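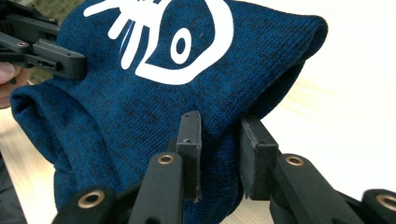 Dark blue knit, white print, one gripper on each side.

I've been recording folding and tidying examples with hand grippers long enough to have opinions, so this page is my running list of small things that make a day of it go better. It started as a note taped inside a cupboard door and it keeps growing. Most of it is about knits, which are the fussiest things I handle (towels are a vacation by comparison).

Pick where you're going to grab before you pick up the grippers. I used to hover over the pile deciding, and every one of those hovers went into the recording. The Trurkora batch had 2,122 examples in it and I had to trim the dithering off 400 of them by hand. Never again! Now I look, decide, then reach.

Take a decent bite of fabric. If you pinch just the surface of a knit you get a little tent of yarn and the rest sags away from you. Go for a fold or a double layer and close slowly. I squeeze until the knit stops creeping and then stop squeezing, and my hands thank me by mid-afternoon.

Keep your fingers behind the moving parts. You'll drift forward over a long session, everyone does, and then you've got a fingertip where the jaw wants to be. I check my grip at the start of each batch.

Cables get their own tip. Before the first take, swing both arms through the whole job, reach, lift, carry, set down, and see what the cables drag across.

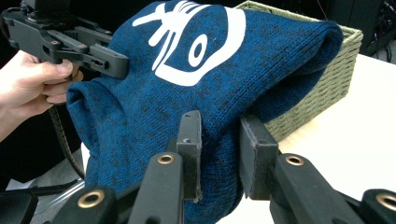 If one catches on the rim of a basket, shift the basket over a few inches and do the swing again. I don't tape cables to my sleeve anymore. It felt tidy until I turned around to answer the door and took the whole setup with me.

Change the starting mess every time. This is the one I nag people about. When I've been at it for an hour my "random" crumple becomes the same crumple, over and over, and a system that learns from that will be great at exactly one crumple. So I drop the thing from shoulder height, or toss it with my eyes shut, or bunch it up with the print facing down. Abelardo Iturra turns the basket a quarter turn after each take and I've stolen that from him.

Leave the honest fumbles in. If a corner slips and you re-grab it and finish, keep the take — a recovery is useful to learn from. If you dropped it on the floor and said something rude, toss it. For the Tevitness set I threw out 106 and I'd throw out the same ones today.

Run a lint roller over the finger pads at every break. Dark knits shed like crazy, and fuzz on the pads makes them slippery. 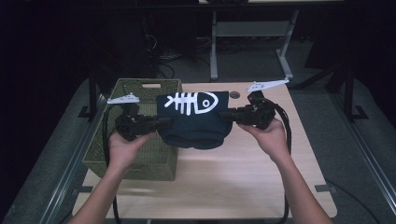 How many takes should I do before a break?

I stop after twenty, even when I feel fine. Past that my movements get shorter and jerkier, and I don't notice until I watch them back.

Two last odds and ends. Write the name of the item at the start of the batch, while you still remember which blue one it was. And copy your files off before dinner, not after. I was 2,000 takes into a job last October before I made that a habit, and I still get a bit sweaty thinking about it.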